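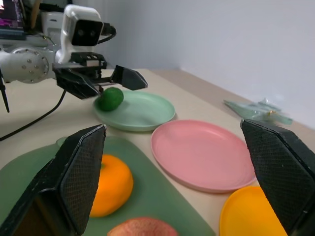

Sage-green tray and yellow-orange plate on a beige tabletop.

13/12/2025 | By Paavo Saarinen
Filed under: Community Safety & Land Access
2 min read

Progress report to the Oltalholm Fund, second half

The Gruvley grazing dispute is quieter than it was in May, when two fences were cut and a councillor told a public meeting to "sort it out yourselves". They tried. Police laid charges against 3 people, and one matter is still before the court.

We invited 845 households to the access talks and 718 replied, a handful of them politely. The Peltonen boundary has been walked, argued over and walked again. Both sides have now signed the map, although each signed its own copy and we are still comparing colours.

Joron is behind. The stock route there needs a water point before anyone will agree to use it, and the shire has asked for the application a third time – on the new form, which resembles the old form.

Spending is within budget apart from hall hire. We request that the unspent travel money be moved to mediation, where the neighbours are at least in the same room.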